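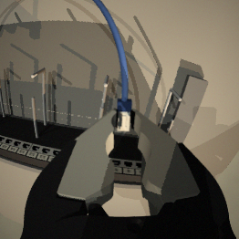 Plorkden: good practice for robot cable handling
Progress report to the Savis fund, 19th March

Where we are

We are very pleased with how this period has gone. When we last wrote to you, in January, the good practice guide was a list of headings and a folder of arguments. It is now a working draft with nine sections, and the team at Pornham has been using the first six of them every day. The simulated work cell is running well too, and it has taught us more about writing rules than we expected (our original wording for grip force lasted one morning!).

The subject is still the one you funded: how a robot arm should pick up, carry and plug in a network cable, and what a team ought to write down before it claims that its arm can do this. Plenty of groups report a success rate. Very few say what they counted as a success, and we want the guide to put that right.

What the draft now says

Section 2 covers gripping. The fingers should close on the plug or its boot, never on the bare cable further up, and the grip point has to be stated in the test record. We argued for a long time over whether the boot should count, and settled on yes, provided the record says so.

Section 3 covers the approach. The last stretch before the socket is done at the slow speed, in a straight line, with no turning of the wrist. If the plug isn't lined up at the start of that stretch, the arm backs off and tries again, and the second try is logged as a second try.

Section 4 is on scoring. A run counts only when the plug is fully seated and the fingers have let go and moved clear. Half in is a fail. This sounds strict, but it made our own results so much easier to compare that even the doubters on the team came round.

Trials so far

We set ourselves 2000 simulated runs for this stage and have finished them all. Each batch was 200 runs, with the lighting and the starting position of the cable changed between batches. From every batch we pulled runs to be marked by hand, 100 in total, and two people marked each one without seeing the other's sheet. Where they disagreed, the fault nearly always lay in our wording, so those sheets have been a wonderful source of edits. Section 4 was rewritten twice on the strength of them.

The Sarmiento group has also read the draft and sent back eleven pages of comments, most of them useful and a few of them quite fierce. They want shadows and lighting treated as a test condition with its own entry in the record. We agree, and it is going in.

The simulated cell itself is plain on purpose: an arm on a long grey table, bare walls, and the frame set out on the tabletop in front of it. Section 5 asks anyone using the guide to keep the surroundings this simple for the first round, and to add clutter only once the basic runs have been scored.
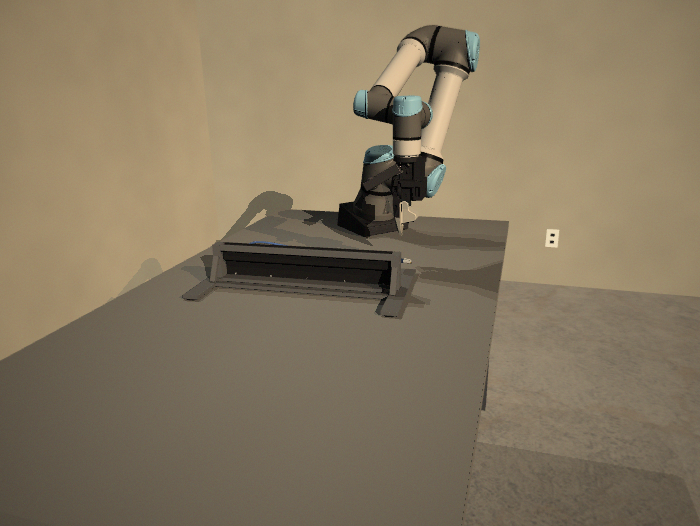 Still to do

Section 7, on stopping safely, is behind. We have good rules for what the arm should do when it loses its grip, and only rough notes on what it should do when the cable snags.

Section 8 needs a shorter test record. The present form takes longer to fill in than the run takes to do, and people have started skipping boxes.

We would also like to move part of the remaining budget from travel to marking time. The sum is small and the total doesn't change, but we need your agreement in writing before we go ahead. The revised budget sheet is attached, along with the current draft and the comments from Sarmiento.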